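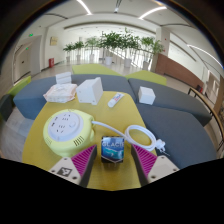 *Reading time: 2 minutes*

**To:** Skanano Humor Writers, members' list
**From:** Clem Whitelaw, Program Office
**Date:** August 13, 2026
**Subject:** Re: Word limit and the use of family members in essays

Dear members,

Senan Lynch wrote to the list with two matters concerning the Goodwin evening readings, and several members have since asked the office for a ruling. His message is quoted in the part that applies.

> I have now been told by two different readers that my piece on my brother-in-law's retirement speech is too long at 1482 words. The guidelines on the website say nothing on length except that pieces should be "suitable for reading aloud." I timed it at home and it did not feel long to me, although I accept I was the one reading it.
>
> Second, what is the position on relatives? Half of what we publish is about somebody's mother. Mine has joined the Skamano mailing list and will see the next issue. Do I need her permission, or do I change her name, or both?
>
> Senan Lynch

The program office thanks Mr. Lynch for raising these points. The guidelines on the website were written for the printed issue and were never revised for the readings. A corrected version will be posted before the next call for submissions. Until then, please follow the terms set out in this message.

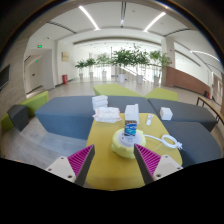 ## Length

A piece submitted for an evening reading should not exceed 1,200 words. Titles and dedications are not counted. Pieces already accepted under the old wording will be honored at their present length, and Mr. Lynch's essay falls in that group. He may shorten it if he wishes, and the office would be glad to receive a revised copy, but he is under no obligation to do so.

There is no minimum. The shortest piece on the January program ran to 423 words and was one of the better received of the night. Members who have a single good story are encouraged to tell it and sit down.

Introductions from the stage count toward a reader's time. In January, two introductions were longer than the essays that followed them. Readers will be shown a card when they have one minute left and are asked to acknowledge it.

## Relatives, friends and coworkers

Written permission is required when a living person is named in full, or when the piece describes a medical, legal or financial matter that could be traced to that person. A changed name is enough in other cases. A mother who is called "my mother" and who is shown talking for too long at a wedding falls under the second rule, and no form is needed. Mr. Lynch may still wish to speak with her before the issue goes out.

Employers should be disguised.
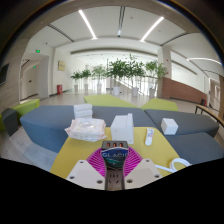 The same applies to clients, landlords and former teachers, and the disguise should be more than one changed letter. Two pieces were returned to their authors last season on this ground, and both were accepted after small edits.

Where a member is unsure, the draft may be sent to the office with the doubtful passage marked. Please allow 30 days for a reply.

## Trundeo Prize

Entries for the Trundeo Prize follow separate rules, and the limit above does not apply to them. A piece that has been read at Goodwin may be entered if it has not appeared in print. Members should state on the cover page where and when it was read.

Comments on the revised wording may be sent to this list. Please trim earlier messages when replying, as the last digest carried the full text of Mr. Lynch's essay in each response.

Sincerely,

Clem Whitelaw
Program Office, Skanano Humor Writers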